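Saturday, workshop notebook, Clastine table arrangements

Well, the tulips are in! I'd been putting off choosing the flowers for the Flevcombe lunch because I kept going back and forth on color, and then I saw the red ones and that was that (so much for the pale pink plan). There are 87 stems to get through for the whole order, which sounds like a lot until you remember how fast a full vase eats them up.

Flowers first

I want them while the blooms are still closed like little cups. Tulips keep growing after they're cut and they lean toward the window, so anything I make today will look different by Monday. Bunched tight, with the long leaves left on, they look much better against the white tabletop than I thought they would. Very red!
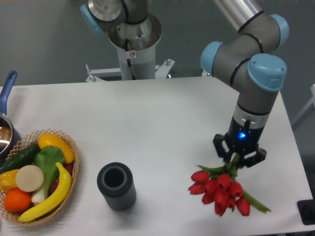 Vases and water

Tried the Bredanow glass first, the tall one. Too narrow at the neck, and the leaves bunched up. The squat Lumanlan one is nicer, and nearly 11 inches across, so the stems can flop a bit. Cold water, only a couple of inches of it, and a fresh cut on every stem.

Still to do

Strip the lowest leaves, but keep 2 or 3 long ones per bunch. Find the good snips (not in the drawer, I looked). Ask whether Flevcombe wants the vases back or if they're keeping them. Top up the water before locking up.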